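Third week with the gripper

On Sunday I finished my first 200 demonstrations. The task sounds simple: take a T-shirt by the shoulders, fold the sleeves, put it on the pile. My hands know it since I was a child, but with a gripper in the hand I had to learn it again.

At Mekex we used only remote control. I sat with two joysticks and moved the arm in Bronivley very slowly, and 30 good folds in one day was a success. Now I hold the tool myself and do the movement with my own arm. It is much faster, and my back is more tired.

My biggest mistake in the first days was hurry. The robot learns also my bad habits. If I shake the cloth twice, it will want to shake it twice. So I say the steps quietly to myself: close, lift, wait, lower, open. 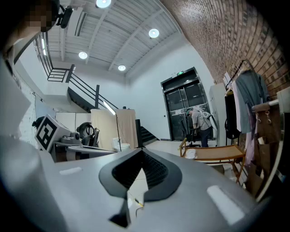
The gripper from close, with our work hall behind it.

Two of my recordings I had to delete, so the real number was 202. The plan is 300 before we change to towels. I am a little afraid of the towels, they are heavy and the corners slip away from me.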